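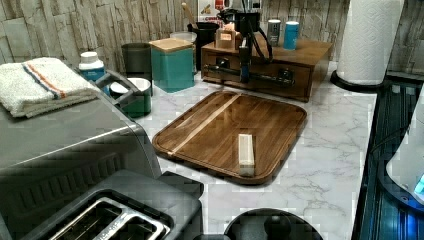
*Kitchen counter with cutting board and toaster.*

# Fliro 600 cold-pour crack sealer on a residential driveway

2018-11-20

The Fliro 600 is a water-based crack filler for asphalt, sold with a pour spout and a flat rubber squeegee. I bought one kit in September for the driveway at our place in Usholm and have now driven on the result through several frosts. Total length of crack treated: 47 feet, most of it hairline to pencil width, plus one wider seam where the apron meets the street.

Preparation takes longer than the filling. The label asks for a clean, dry crack and air above 50 degrees. I scraped out weeds with a hooked blade, ran a wire brush down each crack, then used a leaf blower. Cracks deeper than an inch got foam backer rod, which isn't in the kit. Without it the sealer drains to the base and you pour the same spot over and over.

The spout is the best part of the product. It cuts to three widths, and the narrowest setting lays a bead that can be struck off in one pass. The squeegee is less good. Its edge is too soft, and on rough aggregate it rides up and leaves a smear on each side of the joint. I switched to a window squeegee with a cut-down blade.
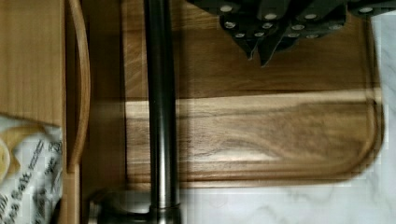

Cure time is given as 24 hours. In partial shade mine was still tacky at that point and took a second day. Shrinkage is noticeable: every crack over a quarter inch wide needed another coat, and the apron seam needed 3. Anyone estimating from the coverage chart should buy extra.

For comparison, Hye-jin Baek, two doors down, hired Olszewski to do hot-applied rubber on hers the same month. They came with a melter and were gone before lunch. The hot material sits slightly proud of the surface and has stayed flexible. It also costs several times more, and Olszewski has a minimum charge that makes little sense for a short driveway. Their quote for mine, with a full sealcoat included, was $2,498.

Skerkcombe sells a similar cold-pour in a larger pail. I used it two years ago on the parking pad. It is thicker, harder to get into narrow cracks, and shrinks less.

So far the Fliro has held in the hairline cracks with no lifting at the edges. The apron seam has opened on one side for the length of my hand – that joint moves, and a cold filler was probably the wrong choice for it. Color is a flat black that stands out against older gray asphalt unless you sealcoat over it.

I would buy it again for narrow cracks. The apron is getting hot rubber in spring.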